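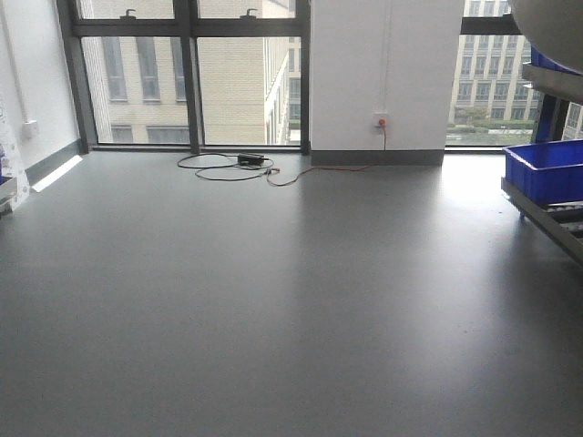

Can a machine do the boring chores on a shop floor yet? I get asked this a lot, mostly by people who do the boring chores. Going to try to answer it in a thread. 1/20

My background: eleven years in small warehouses, the last four at Brultcombe, where we pick and pack spare parts for kitchen equipment. I don't sell machines. I have sat through plenty of sales visits. 2/20

By chores I mean things like moving a bin from one shelf to another, putting loose parts back where they belong, sweeping, wiping down rails, breaking up boxes, and pulling empty bins so full ones can roll forward. 3/20

None of that shows up in a job ad. On our floor it eats a good part of every shift anyway. We had people write it down for a week in March last year and the log came to 2141 separate small tasks. 4/20

Picking orders was not in that number. Picking has its own count. For the same week it was 3424 lines. So for every three lines picked, somebody did two little jobs that no customer pays for. 5/20

Start with what machines do well. Moving a closed load from point A to point B on a flat floor is solved. You can buy that today and it will work next month. The floor has to be clear and the load has to be the same shape every time. 6/20

Floor scrubbing is close to solved. Ours does the main aisles. It does not do corners, it does not go under racks, and a person still has to pick up strapping first or it wraps around the brush. 7/20

Search posts Search Clear

Cables are the same story. Anything thin and lying on the floor is trouble for small wheels. We now hang ours or tape them down, and that did more for the scrubber than the last two software updates. 8/20

Now bins. People assume bins are easy since they are all one size and one color. A bin sitting flat and square on a shelf is easy. I have seen arms do that all day. 9/20

A bin on a flow rack is harder. The rack slopes and the rollers turn. You set the bin down a little crooked and it drifts, then it catches a rail and stops at an angle. The one behind it stops too. 10/20

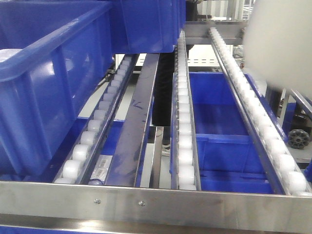 Flow rack from the front, blue bins on more than one level. The one on the left is tilted.

A person fixes a crooked bin with one hand and doesn't remember doing it. You bump the rim, feel it drop onto the rollers, and let go. Most of that is touch. The machines I have tried are still mostly working by sight. 11/20

Labels are another one. If the barcode is on the side of the bin and the bin is down on a lower level, you bend over and look between the rails. A fixed camera can't bend over. You either add cameras or move the labels. We moved the labels. 12/20

Shiny metal doesn't help either. Steel rails throw light around, and so does glossy plastic. Skelletti had a unit on trial with us that kept reading a bright streak as the edge of a bin. They fixed it with a hood over the lights on that one station. 13/20

Numbers from that trial, for those who asked. Over one shift it was given 60 bin moves on a flow rack. It finished 41 with no help. Our newest hire did the same 60 before lunch and also answered the phone. 14/20

To be fair to the machine, it did not get slower in the afternoon, and it did not mind the bottom level. My back minds the bottom level. If it could do only the bottom level and do it every time, I would buy it. 15/20

Someone asked about the Matheson loader. I have only used it for one day. Good on full cartons, no use on open bins with loose parts in them. It grips from the side and our bins flex when they're light. 16/20

We use cookies to remember your settings. Accept all Manage choices

Home chores, quickly. Same problem, worse floor. A vacuum that runs by itself is worth having. A dishwasher is a machine that does a chore, and you still load it. Folding laundry I have seen done on video, slowly, with one kind of towel. 17/20

My sister has the Costa floor cleaner and likes it. She also picks up the whole living room before she runs it. I asked how long that takes and she said 15 minutes. The cleaning would take her 20. So she is saving five minutes and getting under the couch. 18/20

So my answer for a shop floor: buy machines for moving and for scrubbing. Wait on anything that needs hands in a rack. If a seller says theirs can do racks, ask to run it on your own rack with your own bins, and put a few in crooked before it starts. 19/20

Also ask who clears the jam. On every trial I have been part of, it was one of our people, and that time was not in the seller's figures. Write it down yourself. A sheet of paper and a pen will do. 20/20

A few replies, since they keep coming up.

Yes, you can change the rack to suit the machine. Wider lanes, guides on both sides, stops at the front. We priced it for one aisle. It cost more than the machine, and we would have lost a lane.

No, nobody on our floor was let go over the scrubber. The person who used to mop now does returns, and returns needed someone.

For the person who wanted our task sheet, it has four columns: time, place, what you did, how long. Leave off the name column. People filled it in a lot more once we took that out.

We have another trial coming up, bottom level only, same bins. I'll add the results under this post when it's done.

Mar 2, 2025 · 5 min read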